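A house rulebook for people who collect gripper data at home

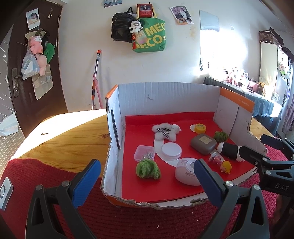 Gripper open over a box of small toys and containers, in a room with plenty of sun.

I've been waiting for somebody to write down the boring stuff, and this November somebody finally did! Linotska, the small outfit that coordinates home recording for hand-held grippers, has put out a good practice guide for the people who do the recording. It runs to 30 pages, it's free to download, and I read the whole thing over two pots of coffee so I can tell you which parts matter.

The short version: if you record in your own home, there's now a shared set of rules for how you set up, what you leave in view, how you look after the tool and when you're allowed to throw a take away. It's voluntary. But Tuhiwai and Gistitz, who both buy this kind of recording, have said they'll ask for it from the new year, so for plenty of us it's voluntary in the way that a dress code at a wedding is voluntary.

The guide was put together by Delia Dobre, who ran recording for Drarkevum before she moved over. I got her on the phone in the early evening (she was making soup, I could hear the lid rattling) and asked why it had taken so long.

“Everyone had rules,” she told me. “They were in emails. I had one from a contributor who'd been given three different answers about whether she could keep her curtains open. Three! And she'd followed all of them on different days, so her recordings didn't match each other.”

The curtains question gets a full page, by the way. You may record in direct sun. You may record with the blinds shut. What you shouldn't do is change it halfway through a session, and if a cloud does it for you, you keep going and write it in the notes. I was happy to see that, as I've lost whole mornings to people arguing over a patch of light on a table.

On clutter, the guide comes down firmly on the side of real rooms. Bags on the wall, a mop, shelves of knickknacks – all fine, and contributors are asked not to tidy up specially. Work surfaces can be as busy as they normally are. The same goes for the containers you pick from. A torn cardboard box is as welcome as a nice clean tray, so long as the rim doesn't snag the fingers, and toys, little tubs and soft fuzzy things can all go in together.

Where it gets strict is privacy, and this is the bit I'd read twice. Before every session you're supposed to stand where the camera will be and look at everything behind your task. Personal photos, mail, medicine labels, school papers and mirrors are all on the check list. Photos of anybody who hasn't agreed should be covered or moved. Mirrors get their own paragraph, and the advice is to turn them or hang a cloth over them if they could catch a person. If you find something afterward, you report the session by number and it's held back until somebody has looked at it. No penalty, no loss of pay. Dobre was very clear with me on that last part.

“If people lose money for telling us, they'll stop telling us,” she said. “I would, too.”

Then there's the tool itself. Check the finger pads and screws before you start, wipe the pads when they pick up lint (anyone who's worked with plush toys knows how fast that happens), and don't swap one pad without swapping its partner. Open and close the fingers all the way 6 times at the start of each session, so whoever processes the recording has a clean range to work from. Rest your wrist when it aches. There's a suggested limit of 30 minutes before a break, and I think that's generous to the buyers, if I'm allowed a grumble. My own wrist gives up well before that.

The rule that will start fights is the one on failed takes. You keep them. Dropped it, knocked over the thing next to it, grabbed the wrong toy? Keep it and mark it. The only takes you can delete are ones with a privacy problem or ones where a person or pet was at risk of getting hurt. A lot of contributors have been quietly binning their clumsy attempts for years (I have, sorry), and Linotska says that leaves a collection that looks far too smooth to be useful.

The draft went out for comment over the summer and got 826 replies, which is a lot for a document with a chapter on lint. Over 600 of them came from people who record at home, and you can tell. The first draft wanted a plain background and a fixed list of approved objects. Both of those are gone. In their place is a line asking contributors to use things they own and to rearrange them between takes, by hand, without trying to make them look neat.

I do have a couple of complaints. Shared housing gets only half a page, and it assumes your roommates are all in the same mood you are. There's nothing at all on kids' belongings, even though so many of us end up recording with toys. And the reporting form is a spreadsheet. Please, somebody, make it a web page!

Dobre says a second edition is planned and that shared homes are first on her list. Comments go through the contact form on Linotska's site, and she reads them herself, usually late at night. If you already record for Tuhiwai or Gistitz, check your contributor page as well, as both are posting their own notes on how the switch will work. Older sessions don't have to be redone.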